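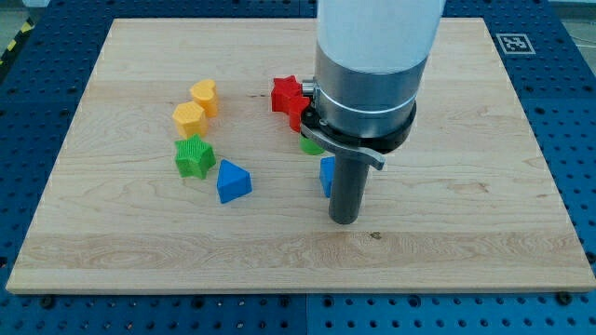 Why does a robot arm that has been picking things up happily for weeks suddenly start pressing down on the worktop?

Usually the height it was taught is no longer the height of the surface. Something has been moved, swapped, sanded or put under it, and the arm carries on going to the old number. Mine was out by 2 mm and that was quite enough to leave a dent in a board I'd only just oiled.

I've had a few messages on this since I put up my page on the Koval arm, so I'll go through what I did, in the order I wish I'd done it.

First, hit stop and leave it stopped. I know how tempting it is to nudge the thing up with your hand (I did, and got my thumb nipped between the arm and the edge of the board – not badly, but I said a few words). Use the buttons to raise it. If it won't go up on the buttons, switch off at the wall, wait for the lights to go out and only then see whether yours can be moved by hand. Some can't, so look in the booklet.

Next, look at the board. I'd swapped my old chopping board for a nicer one from Drorness, same length, same width, and it never crossed my mind to check the thickness. A cheap steel ruler would have saved me the afternoon! Measure all four corners. Wood moves with the weather and mine had lifted at one corner by June, so the arm was fine on one side and digging in on the other, which had me blaming the software for ages.

Then the fixings. Run a dry cloth under the board before you put it back, and I mean right under, because a single crumb of sawdust will rock it. Non-slip matting is lovely in a kitchen but it squashes, so don't use it here. I went over to 6 small wooden stops screwed round the outside and the board hasn't crept since.

Now teach the height again. Mine used to be set at 163 mm on the Takitz controller and of course I'd copied that from my own notes without thinking. The way I do it now:

Put a folded sheet of paper on the board where the arm will come down.
Bring the arm down on the slowest speed, a tap at a time, with your other hand on the stop button.
When the paper drags but still slides, stop.
Save that, then add a bit for luck. I add the thickness of a beer mat.

Do it in more than one place. The middle will tell you nothing about a warped corner.

While you're in the settings, turn the force limit down. Mine came from Gotusus second-hand with the limit set so high that it would have gone through the board before it complained. I brought it down until it stopped when I pushed a sponge up underneath it, and I repeat the sponge test whenever I change anything at all. It takes no time and the sponge doesn't mind.

About the dent. If the grain is only squashed and not torn, lay a damp cotton cloth over it and touch it with the tip of a warm iron for a few seconds, then let it dry overnight and rub it over with fine paper. It came up nearly flat for me. A torn one wants filler, or turn the board over.

Oh, and write the board thickness on the underside in pencil. The old one is in the shed and I still couldn't tell you what it was.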